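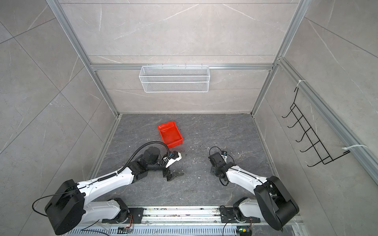 *Figure 5. Two-arm cell with crumbs on the floor panel and along the rail; red tray near the back.*

## Cleaning and readiness checks between runs

We know this is the section everyone wants to skip, and we understand (the arms are much more fun than the dustpan!). But please read it through once before your first shift on a Clirnik cell, and then keep it somewhere handy. The Firnbridge shop rules ask for a clean floor and a clean rail at the start of every run, and crumbs that look harmless on the floor panel have a way of traveling to the carriages, where they are a good deal more trouble to get out.

**You will need:** a soft brush, a lint-free cloth, a small handheld vacuum with a plastic nozzle, and form 427.

### Before you reach in

1. Finish or cancel the current job, and send both arms to the park position from the operator screen.
2. Press the stop button, then turn the main switch to OFF and fit your own lock. If two people are working on the cell, fit two locks.
3. Wait 20 seconds. Look for any indicator lights on the small boards near the carriages, and do not go further while one is still lit.

> **CAUTION:** A paused arm is still a powered arm. Pausing from the screen does not count as a stop under these rules, however quick the job may be.

### Cleaning

4. Lift out the tray and any loose parts, and set them on the bench.
5. Brush the floor panel from the back wall toward the front, taking your time at the edges, then vacuum up what you have gathered. Keep the nozzle clear of the grippers and their cables.
6. Vacuum along the rail and on both sides of each carriage plate. Wipe the rail with a dry cloth – never a wet one, and please no spray cleaner of any kind.
7. Vacuum the slots of the vented panel below the rail. Don't use compressed air, as it pushes debris down inside.
8. Check the wire basket and the hook rack by hand. Neither should wobble. If you find a cable tie that has gone slack, replace it and trim the tail flush, so that a passing cable has nothing to catch on.

> **NOTE:** The boards beside the rail have thin, exposed wires. Go gently around them with the brush, and leave any loose connector for the maintenance desk at Trindwood, even if it looks like an easy fix.

### Putting the cell back to work

9. Return the tray and make sure your brush and cloth are out of the cell. (We have all left one behind at some point.)
10. Remove your lock, turn the main switch on, and run the Nistor check program at low speed from outside the enclosure. Keep one hand near the stop button until both arms have parked again.
11. Sign form 427 and write down anything you replaced.

Questions about this section, or suggestions for making it clearer, are always welcome and should go to Teodor Tudose.

Section last revised 10/04/2023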